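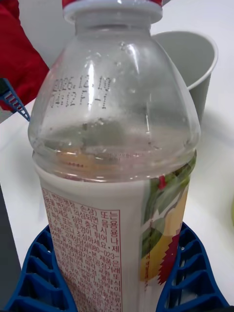
Budgeting a second two-arm table: what did you forget to put on the list?
Forum > Small Labs and Shops > Buying and Planning

flatwasher
Posted in July
We have one table running, with two arms facing each other and a gripper on each. The work is light tabletop handling: paper cups, small bottles, drink bottles, that kind of thing. Management has agreed to a second table and wants a number from me before the next budget round.

My first draft has the arms, the grippers, the wrist cameras, one fixed camera, the computer, the table, and power. I took the prices from what we paid last time. I know that list is short, because the first table ended up costing more than the draft did. The trouble is that the extra spending was split across small orders and I can't find all of it.

What should be on there? I'm most interested in things you reorder.

torque_and_tea
Fingers. Whatever you have down for fingers, double it. We run the ribbed type and they are a wear item in our shop. I keep a full spare set per arm on the shelf and reorder when I open the last bag.

Cables too. The run along the wrist gets bent all day.

flatwasher
Fingers weren't on there at all. They came with the grippers the first time, so they never had a line. Adding it now.

bench_seventeen
I'd split the sheet before adding anything to it. One tab for what you buy once, one for what you buy again. Our finance people approve those from different pots, and when I sent a single list they cut the spares because they looked like padding.

On the buy-once side you're missing:
mounts for the cameras
lighting
an emergency stop for each side of the table
shipping and import fees
someone's time to put it together

On the other side: fingers, cables, screws, labels, and the objects.

kiln_dried
The objects are pocket change. I wouldn't give them a line. You're talking about paper cups.

bench_seventeen
I disagree. We went through a sleeve of 200 cups faster than I'd planned. Paper rims get crushed, and once the rim is bent that cup behaves differently from the others. Any one cup costs next to nothing, but somebody has to order them, and if the supplier changes the color or the size in the middle of a project you have a problem that costs a lot more than cups.

kiln_dried
Fine, then buy extra at the start and put it under supplies. A separate line for cups will get you laughed at in a budget meeting. I've sat in those meetings.

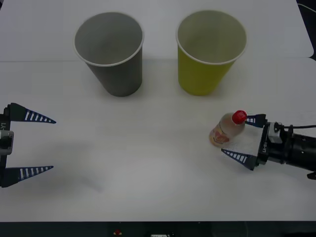 Gray cup, yellow-green cup, and the small red-capped bottle by the right gripper.

flatwasher
I'll put the objects in one line called "handled items" and leave it there. Both of you can live with that, I hope.

Next question. I have two quotes for the arms. Gernetti is the higher one and includes setup and a year of parts. Uvulia is lower, parts extra, and we do the setup. Our existing arms came through Uvulia. They have been fine, but getting a replacement joint took most of a season.

torque_and_tea
Stay with what you have. Two different arms means two sets of spares, two sets of software settings, and two sets of habits. The savings or the service plan would have to be very good to beat that.

lowbay_lurker
I went the other way and don't regret it. Our first table was Uvulia, the second was Gernetti. The parts plan paid for itself the first time a wrist went bad. We were back up the same week. With the older table we would have been waiting.

It does mean two shelves of spares. I won't argue with that part.

torque_and_tea
Can you move a job from one table to the other without redoing it?

lowbay_lurker
No. We redo a fair amount of it. For us that's acceptable because the tables do different jobs. If flatwasher wants two tables doing the same job, then I'd agree with you.

flatwasher
Same job on both. That's the whole reason for the second one. So it's probably Uvulia again, and I'll ask what they want for a parts plan.

kiln_dried
Ask them for a loaner clause as well. It costs them little to write down, and you'll want it when a joint is on back order.

Also, has anyone asked whether you need a second table? Could you run the first one for a late shift? I ask because we bought a second cell and it sat for months waiting for an operator. Equipment was the easy part of the budget.

flatwasher
Fair. We looked at a late shift. The building closes early and the heating goes off with it. Staffing is covered from a different budget, and I've been told it's approved. I have not seen it in writing.

kiln_dried
Get it in writing before you sign for the arms.

bench_seventeen
Agree with kiln on this one.

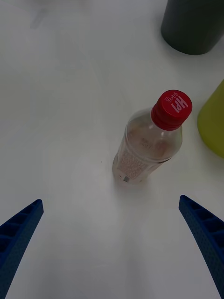
Word count: 1,172

flatwasher
I went back through the old orders this morning. What I found that was missing from my draft:

Spare fingers. The quote I got through Pangaribuan is $1,172 for a case, which covers both tables. Their lead time is 22 working days, so the order has to go in before the arms do.

Stands for holding items upright. We made our own last time and I had counted them as free. They took a technician most of a week.

Tabletop. Ours is made from more than one white panel and there's a seam near the back. For the new table I priced a single panel. It costs more to ship and I'm not sure it's worth it.

Cable clips, labels, and a label printer.

Camera cables. One spare for each.

torque_and_tea
I'd skip the single panel. Keep the two tables the same, seam and all. If something works on one and fails on the other, you don't want to be wondering about the table.

bench_seventeen
I'd replace both tops with single panels and be done with it. A seam is a place for things to catch.

torque_and_tea
Only if the work goes near it. Keep the items forward of the seam and it never comes up.

flatwasher
Our cups do sit pretty close to it. I'll price it both ways and let the boss choose.

lowbay_lurker
What are you using to track all this? We moved our orders into Conda last year and it at least tells me when a line is running low. Before that it was a sheet of paper taped to the cabinet.

flatwasher
Spreadsheet, now with 2 tabs thanks to bench_seventeen. I don't want to buy software in the same request.

kiln_dried
Good call. One more for the list: a contingency line. Give it a percentage and don't explain it. If you break it into parts they'll cut the parts.

bench_seventeen
Ours won't accept an unexplained line. Depends on who reads it, I guess.

flatwasher
Ours might. Sending the draft tomorrow before lunch. I'll post what they strike out.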